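AUTOMATION AND EVERYDAY WORK
Week 5 handout: can they do the chores yet?
2019-04-22

Read before the seminar. Slides to follow when I get them off the old laptop. Reading pack is the Edora one, section 2 only, skip the maths.

Where we left off

Factory robots: very good, very fast, very fussy. Same part, same place, same angle, all day. The Leitner line we looked at in February puts 200 lids a minute on jars and stops dead if a jar arrives on its side. A person stands at the end of the belt to pick up the ones that fall. Keep that person in mind, the whole of this week is about their job.

Household chores are nearly all that person's job. Nothing arrives square. Things are under other things.

What counts as a chore

Working definition for this module (you may argue with it in the essay): a job with no fixed starting point, an end point everyone recognises, and no one wanting to do it. Washing up, pairing socks, clearing a table, putting books back. On the shop floor: restocking, returns, sorting a mixed bin.

Note the end point is often vague when you try to write it down. "Tidy the books". Upright? Spines out? By size? A ten year old knows roughly what you mean and you can shout at them from the next room. A machine has to be given it some other way, either as rules or as lots of goes to copy from.

Book shelving, the worked case

Picked because it looks easy. Break it down:

- find one book in a heap and work out where its edges are
- decide which one comes off first
- get a finger under or round it. A book flat on a hard floor has nothing to get hold of, this is the bit that eats the time
- lift without it flopping open. Paperbacks much worse than hardbacks
- turn it from flat to upright, usually in mid air, usually means passing it between hands
- slot it in next to whatever is allready there, which may be leaning
- let go, and not drag it back out with you

Two arms help a great deal with the middle steps. One pushes or tips, the other grips. People do it constantly and don't notice, try shelving a pile tonight with one hand behind your back. Then try with two fingers on each hand, which is closer to what most of these arms have got.

Heaps are also worse than rows. Move the top book and the ones under it slide, so the plan you made a second ago is out of date.
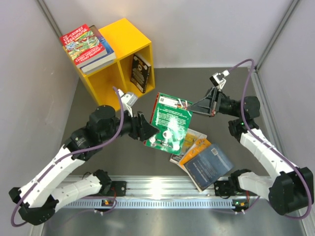

Why can't the arms just be told exactly where each book is?
Because it changes with every touch. You could measure a heap perfectly at the start and the measurements would be wrong after the first push, so the machine has to keep looking and correcting as it goes.

The Bondulden trial

Small numbers, treat with care. Stockroom returns, mixed goods, 425 items over the whole trial. Boxes went well. Books and magazines middling. Anything in a soft bag, poor. Main points to take from it:

Speed. Slower than the staff on everything, including boxes. Speed matters less overnight with the lights off, which was the firm's argument. Fair enough but then who sorts out a jam at 3am

Recovery. When an item was dropped, the person picked it up without thinking. The machine sometimes carried on as if it was still holding it. Recovery gets left out of demo videos, always ask.

Set-up time. Not in the headline figures. Someone arranged the bins and the lighting beforehand. Is that part of the chore or not? Good essay question, hint.

Garnen's reply

Garnen (home side, not shops) say the trial is beside the point and we should change the house to suit the machine. Wider gaps on shelves, handles on everything. Sounds daft until you think what we did for the dishwasher: racks, special tablets, plates that fit. Nobody calls that cheating now.

So, yet?

My line, for you to knock down: single steps yes, whole chores in a prepared space sometimes, whole chores in your actual kitchen no.

For next week

Pick one chore at home. Write out every step, incl. the ones you don't notice. Mark where you used both hands and where you fixed a mistake. One side of A4, bring it on paper please. Room is the same, start time is teh same.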